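Print this message | E-mail this message

Subject: Re: [lurkine-growers] Overwintering pineapple tops

On Monday you wrote:

> I have tried to root a pineapple top twice now and both went
> brown at the base inside a month. The second was in the
> Nokside cactus mix. Is it worth trying again before spring,
> or am I wasting fruit?

I would try again, but wait until April unless you have a heated bench. Mine sulk below 18 degrees and most of the rot I have had was in winter pots.

Twist the top off, don't cut it. If you cut, you leave a plug of flesh behind and that is what goes brown. Then strip the lowest leaves until you have an inch of bare stem, and leave it on a shelf for 4 days or so to dry off before it goes anywhere near compost.
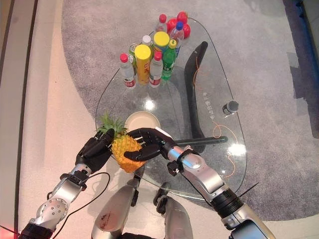 Choosing the fruit matters more than the compost in my experience. I look at the crown first and the price second. Rind colour tells you about eating and not much about rooting, so a golden-orange one like this is fine to use provided the leaves on top are green and stiff. Pull gently at one of the middle leaves. If it comes away with no effort, the crown is too far gone. Avoid any that have been stood next to the shop chiller, as the centre can be dead while the outside still looks healthy.

On the cactus mix, I have used it and had no trouble, but I add a third again of grit. Small pot, five inches at most. Water the compost once and then leave it until the top half inch is dry. After that a little water in the cup of the leaves does more good than soaking the pot.
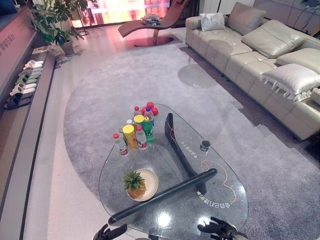
Roots take six to eight weeks. Don't tug it to check. New growth in the centre is the sign to go by, and the old outer leaves will die back whatever you do, so trim the tips and ignore them.

As for fruit, the Ida bed at Lurkine has 321 plants on the list and very few of those are pineapples, so I can only go by my own. The oldest took nearly three years and gave one fruit the size of an orange. It was sweet enough. It has since put up two side shoots, which I have potted on, and you can have one if the next top fails.

Print this message | E-mail this message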